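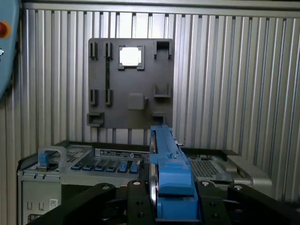 A drive caddy, also called a drive sled, drive carrier or drive tray, is a frame that holds a disk drive so that it can be slid into and out of a bay in a computer without tools inserted into the machine itself. Caddies are used in servers, storage arrays and desktop workstations. They give the bare drive a regular outer shape, guide it along the sides of the bay, and in many designs carry the latch that keeps it seated against the connectors.

The terms are not used consistently. Manufacturers of rack equipment tend to prefer "carrier" or "tray," while technicians often say "sled." In some writing, "caddy" is kept for plastic frames and "tray" for metal ones, but this division is not widely followed.

Construction

Most caddies consist of two side rails joined by a crosspiece at the front. The rear is left open so that the drive's power and data connectors can meet the sockets in the bay. The underside may be open as well, leaving much of the drive's circuit board uncovered.

Plastic caddies are usually molded in one or two pieces. Some are flexible enough to be spread apart by hand and snapped around the drive, with short pins on the inner faces of the rails that enter the threaded holes on the drive's sides. Others fasten with screws, four being the usual number. Metal trays are nearly always of the screwed type.

A front latch may be a squeeze tab, a pivoting lever or a push button that releases a spring-loaded handle. Lever types give the user some mechanical advantage when pressing the drive onto its connectors, and the same lever pushes the drive back out when opened. Squeeze tabs are simpler and are found mainly in desktop machines, where drives are changed less often.

Small rubber or soft plastic inserts are sometimes fitted at the mounting points to reduce vibration passing between drives in neighboring bays.

Color

Many makers color the parts a user is expected to touch. Blue and green are common for tabs, levers and whole caddies. In some product lines one color marks parts that may be handled only with the power off and another marks parts that can be removed while the machine is running. The meaning differs from maker to maker – a color that signals a hot-swap part in one line can mean something else in another – and service manuals normally state which scheme applies.

Sizes

Caddies are made for the two common drive widths, 3.5-inch and 2.5-inch. A 3.5-inch caddy can often take a 2.5-inch drive with an adapter plate, which must place the smaller drive's connectors where those of the larger drive would be. Adapters that center the small drive in the caddy do not line up with a fixed rear connector and are suitable only for bays with loose cables.

Outer dimensions are not standardized. A caddy made for one chassis family will rarely fit another, even when both are from the same company. The Skelow 409 and Skelow 428 workstations, for example, took caddies of the same length and color, but the guide rails differed in height and the parts could not be exchanged. Carnine, which sold replacement caddies for both models, stamped the model number on the inner rail after complaints from repair shops.

Hot-swap and cabled bays

In a hot-swap bay, the caddy guides the drive onto a circuit board known as a backplane. The drive can be changed while the computer is running, provided that the controller and operating system support it. Alignment matters in this arrangement, and the caddy is built to close tolerances for that reason.

In a cabled bay, the caddy only holds the drive in place. The power and data cables are attached by hand, usually with the side panel of the computer removed. Cabled bays are typical of desktop workstations, where drives may sit sideways to the chassis for easier access. 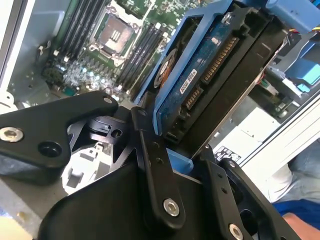 A 3.5-inch hard disk drive in a blue plastic caddy, with the motherboard and an empty processor socket behind.

Fitting a drive

The drive is placed in the caddy with its connectors toward the open end. In snap-on designs, the pins on one rail are seated first and the other rail is then flexed outward and closed over the drive. The caddy should lie flat along both sides. A pin that has missed its hole leaves the rail bowed, and the assembly may jam partway into the bay.

Screws, where used, should be the short type specified for the drive. Longer screws can damage the drive casing or catch on the bay guides.

The assembly is slid in until the connectors meet or the latch clicks. A caddy that stops early is withdrawn and checked before further force is applied.

Wear and reuse

The latch tabs of plastic caddies are the part most likely to break. Repeated flexing whitens and then cracks the plastic at the base of the tab. In a survey of parts handled at the Orkcombe repair workshop, Mercy Magesa and Shabani Muli recorded 31 damaged caddies, of which only 5 had failed anywhere other than the latch. Their report recommended keeping empty caddies with the machine when it is passed on, as replacements for older models can be hard to find.

The Kárason pattern, a caddy with a separate clip-on latch, was introduced to allow the tab alone to be replaced.

See also

Backplane
Disk enclosure
Drive bay
Hot swapping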